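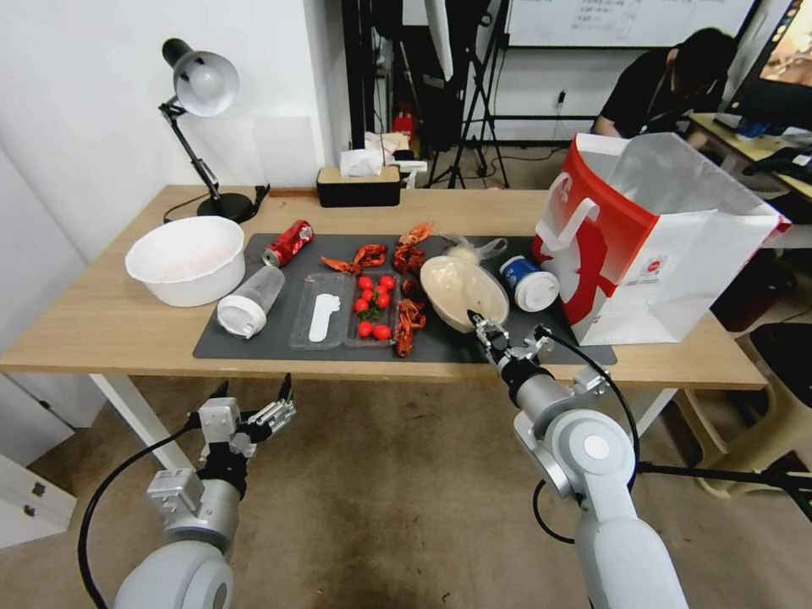 Can, bottle and tray on the mat, with the white basin at left.

Recycling changes at Trodbridge start in January

The blue carts on the Poreck side will be emptied every other week from January. Arnia Street and everything north of it stays on the weekly route. If you aren't sure which side you are on, the map is posted in the lobby of the Awwad Building, next to the mail slots.

Cans and bottles still go in together. Caps can stay on. Food trays need a quick rinse, and black plastic goes in the trash -- the sorting plant can't read it.
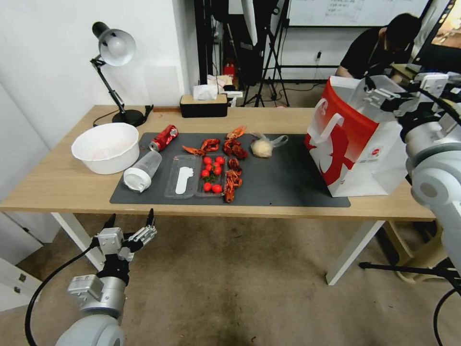
Paper has its own cart now, the one with the yellow lid. Last year we sent out 1108 pounds of it, and 566 pounds of that was cardboard. Flatten boxes before they go in. Paper shopping bags like the red and white one on the desk are fine too, as long as they are empty and folded down. Pizza boxes with grease on them are not.

Missed pickups can be reported for up to 14 days at extension 2353.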